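Deltthorpe Code

The Deltthorpe Code is a set of good-practice rules for recording manual tasks with hand-held grippers. It covers the layout of the workstation, the conduct of the operator, the handling of cables and the checking of recordings before they are used to train robots. The code is named after the town of Deltthorpe, where the first version was agreed by three workshops. It is voluntary and has no legal force. Where it differs from national law on workplace safety, the law applies.

Background

Recording by hand-held gripper grew quickly because it needs no robot at the table. A person holds one gripper in each hand and does the task directly, and the movements are stored for later use. Early recordings made at different sites were hard to combine. Tables stood at different heights, objects were put back in different places, and some sites kept failed attempts while others deleted them.

The workshops at Flalura and Soltani began sharing their written rules and found that they disagreed on most points, including what counted as the start of a recording. A joint draft was circulated in July and revised after comments from operators. The present edition is dated 2024-11-30.

Scope

The code applies to seated and standing work at a table with one or two hand-held grippers. It does not apply to robot arms under power, which are dealt with in the separate Andora guidance. It has 96 clauses in 6 parts. Clauses marked "shall" must be met by any site that claims to follow the code. Clauses marked "should" may be set aside if the reason is written in the site log.

Workstation

Each station shall carry a number that can be read from the operator's side. The floor beneath the table shall be even. The table shall not move when leaned on, and fixings on its edge shall be checked for sharp corners. Objects for the task are placed within easy reach of a seated person, and anything with a lid or door is set out in the state given on the task sheet. Spare objects are kept off the table.

Cables from the grippers should run back along the forearm or down past the wrist, with enough slack for a full reach. They shall not cross the area where objects are picked up.
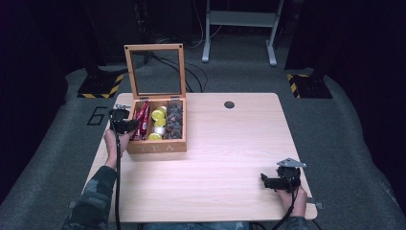 Does an operator have to start again after dropping an object?

The recording is kept and the drop is marked in the log. The operator may pick the object up and carry on if it is still on the table. If it has fallen to the floor, the recording is stopped and a new one is begun.

Operators

An operator shall not record for more than 60 minutes without a break, and the break shall last at least 20 minutes. Sleeves may be of any colour or pattern but must not hang over the jaws. Rings and bracelets are removed. New operators practise on a plain pick-and-place task before moving on to packing, sorting or work with small packets.

Both grippers are held clear of the objects at the start and brought back to the same rest position at the end. Operators are asked to work at their normal speed. Talking is allowed, although sound is removed before the files are passed on.

Checking and storage

A second person reviews each batch and sorts the recordings into complete, partial and failed. Failed recordings are stored with the rest under their own label. Faces, letters and name badges that come into view are blurred or the recording is withdrawn. An operator may ask for a recording to be withdrawn at any time before release, without giving a reason.

Criticism

Smaller sites have objected to the length of the break, which they consider too long for short tasks. Others have said that the rule on rest positions makes recordings look alike and leaves out the untidy starts found in ordinary work. The Soltani workshop has proposed a looser wording, but it was not adopted in the present edition.

See also

Andora guidance
Hand-held gripper
Task sheet
Workstation numbering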